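Planning the Purchase of a Tabletop Handling Cell

Guidance for departments preparing an equipment request

Departments wishing to acquire a robotic arm for sorting or handling work must submit a costed plan before any supplier is approached. The steps below set out what the plan should contain.

Step 1. Describe the task

State which items are to be handled, where they start and where they are to be placed. Requests that name an arm but no task will be returned. Ordinary containers and articles are acceptable for a first trial and should be listed by type. 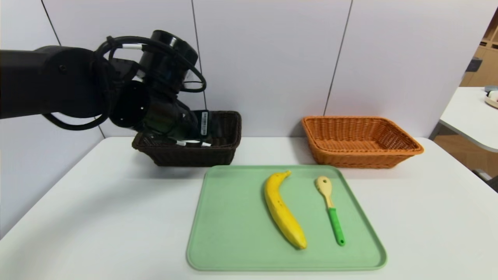
Figure 1. Tabletop trial with two woven baskets, a tray, a banana and a toy slotted spoon.

Step 2. Measure the work area

Record the length and depth of the table and the height of the tallest container. The arm must be able to reach down into each container as well as across to it. Allow 300 mm of clear space behind the mounting point for cables. Where the table stands against a wall or partition, show this on the drawing.

Step 3. Specify the gripper separately

Grippers are quoted as a separate line. Give the width of the widest and narrowest items, and request one spare pair of fingers. Suppliers such as Tadent and Lener will provide drawings on request, and these should be attached to the plan.

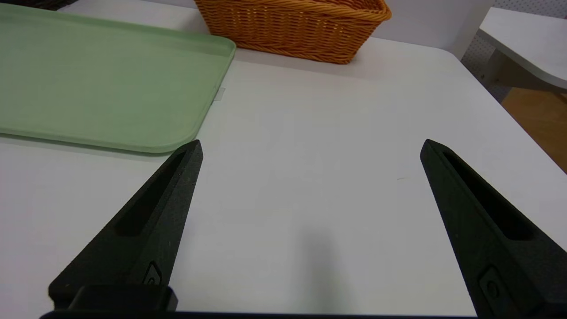 Figure 2. Gripper fingers in the open position above the table.

Step 4. Prepare the budget

Enter the following as separate lines:

Arm and controller
Gripper and spare fingers
Cameras and mounts
Table and fixings
Trays, baskets and test items (up to £200)
Staff training
Annual maintenance

Trays and baskets may be bought locally against receipts. Delivery and installation must not be included in the price of the arm. Maintenance is charged to the department from the second year.

Step 5. Obtain quotations and submit

Two written quotations are required. Send them with Form 53 to Benedetta De Luca, Equipment Planning, Room 74. Technical questions should be addressed to Birger Viklund before submission. Plans received after Wed 24 July will be considered in the December round.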